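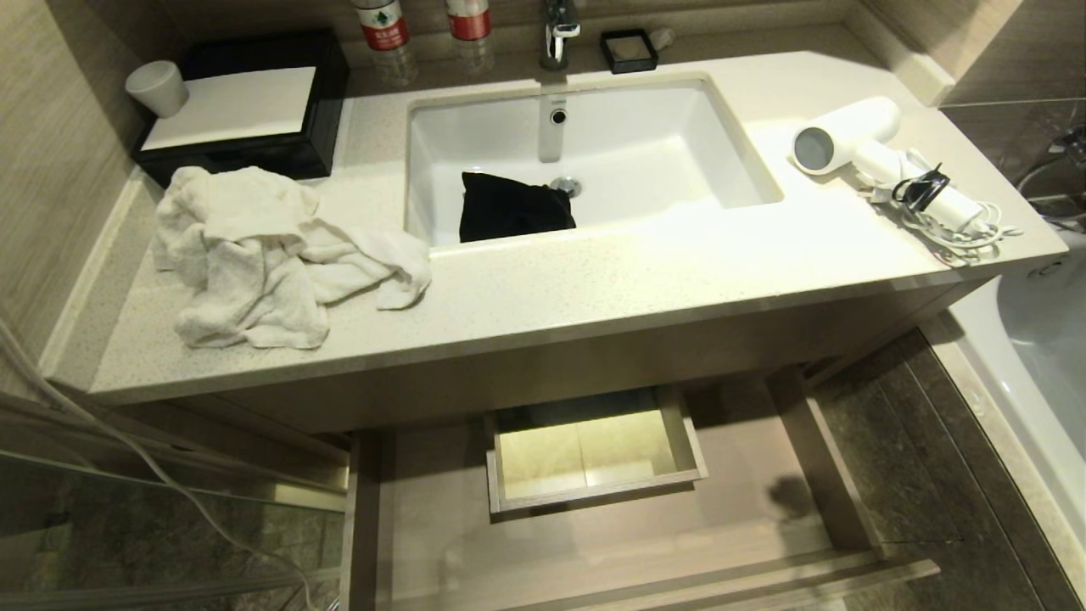
Week 8 of the household manipulation project. The task set this term is bathroom vanities: clear the sink, sort the counter, close whatever is open. Posting notes as a thread so the rest of the class can check the numbers before Friday. 1/

Policy is the same small transformer as last term. Inputs are the head view, joint positions and a task string. Output is a chunk of 15 target poses per arm. No depth. Depth made things worse on polished stone and chrome, and we dropped it in week 3. 2/

Training set stands at 2,669 demonstrations after cleanup. Cleanup removed episodes with missing joint data, episodes where the operator paused for a long time with both arms still, and duplicates from the night the upload script ran twice. 3/

The upload script has been fixed. It now writes a hash per episode and refuses a repeat. If your copy is older than the Puden branch, pull before you upload anything else. 4/

Subtask list for the vanity, in the order the grader checks it:
cloth out of basin
towel folded or placed flat
dryer moved to the marked end
drawer closed
5/

Cloth out of basin is the one most teams will underestimate. A black cloth on a white basin is easy to find and hard to grasp. The segmentation is near perfect. The grasp point is the problem: the predicted point lands in the middle of the crumple, the fingers close on one thin fold, and the fold slips. 6/

What helped: predicting a grasp on the highest ridge of the cloth instead of the centroid. Without depth, "highest" has to be guessed from shading, and black fabric gives you very little shading. We turned exposure up for the crop around the basin only. The white parts clip. That is acceptable, the basin does not need to be pickable. 7/

Second issue is the drain. In an early run the policy treated the round metal drain as an object and tried to pick it. Martti Ahonen added a few dozen demonstrations of empty basins with the string "clear the sink", where the correct action is to go to the home pose. Drain picks went away on the validation set. 8/

Towel. We do not fold. The rules say "folded or placed flat" and the score is the same. Placing flat is one two-handed grasp and a drag toward the operator side. Folding is at least three grasps. Ask me again if the rubric changes. 9/

The rumpled white towel next to pale stone is the reverse of the cloth case: low contrast, plenty of shading. Edge detection does better than we expected. Corner detection does not, as most of the corners are buried in the heap. We grab two points on the outer edge and accept whatever comes. 10/

Hair dryer. Rigid, good handle, would be simple without the cord. With the cord bundled and tied, as in our current layout, it can be moved as one piece if the grasp is slow. With the cord loose it catches on other things. Organizers have confirmed tied cords for the first round and said nothing on the second. 11/

We are collecting loose-cord episodes anyway. Target is 500 before the July freeze. If you have arm time in the evening and want to trade it for GPU hours, write to me. 12/

Drawer. The front is wide and the contact area is generous, so a closed-finger push near the center works. Push off center and it racks in the slides, stops partway, and the policy reads "partway" as done. We added a drawer state head, three classes: open, partial, closed. It is a linear layer on the existing features and trains in minutes. 13/

Note for anyone reusing our labels: the small inner drawer counts as its own object in the annotation file, with its own state. If both are open, inner first, then outer. The grader does not check the order. 14/

Reach is a constraint. With the outer drawer fully out, the base has to stand farther from the counter, and the back edge drops out of range for the left arm. So if there is anything to do near the wall, either close the drawer first or use a longer torso lean. We close the drawer first. The planner gets this as a hard rule. It was not learned and I do not claim it was. 15/

Things left alone by design: bottles, cup, black trays, faucet. They are no-touch items in our config. Contact with any of them is a deduction. The bottles are the main risk during the dryer move when the elbow swings wide. 16/

Elbow fix: a null-space term that keeps the elbow down during lateral moves. Gain too high and the wrist shakes, gain too low and it does nothing. The value in the repo was tuned on our arm with our payload. Do not copy it blind. 17/

Layout variation. The Hisville team shuffles every object between episodes. We shuffle within zones: left of the sink, in the basin, right of the sink. Their approach should generalize better. Ours trains faster, and the first round uses fixed zones. I expect to regret this in round two. 18/

Gripper pads. We switched from the stock pads to the Drikmont silicone set. Better on cloth, slightly worse on the dryer handle, where they stick on release. A bit of talc on the thumb side only. Reapply between sessions, log it in the sheet. 19/

Someone asked about latency. Inference runs on the desktop under the bench, and the arms hold the last chunk if a new one is late. Holding looks like a freeze. If you see it, check the network cable before you touch the model. Two of us have now retrained a model over a bad cable. 20/

Open items:
partial-drawer labels for the older episodes
loose-cord collection
a second pair of eyes on the exposure crop code
someone to present on Friday who is not me
21/

Config, label schema and the eval script are in the class repo under Kauppinen/vanity. Raw episodes are on the lab drive, and access is through Martti. Eval takes over an hour on a single card, so run it in the background and do not queue more than one at a time. 22/

Correction to post 13: the state head has its own learning rate — the shared one is too low and it sits at "open" for most of training. Fixed in the config as of this morning. 23/23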